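Chapter 4
Theft of Animals

Under the law of most states, a dog or a cow is property, and taking one is theft. The owner seldom sees it that way. This chapter looks at how such cases are reported, valued and brought to court.
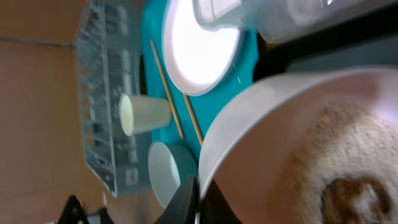 RARLOW, July – Anselmo Esteban went out to feed his goats before sunrise and found the gate open. He kept 51 animals, and two were gone. Both were nursing kids.

The report he filed put the loss at $399. A breeder in Litside later told the court that the pair would have sold for nearly $1000. The gap matters – in many places the value decides whether a theft is a misdemeanor or a felony. We begin with how that value is set.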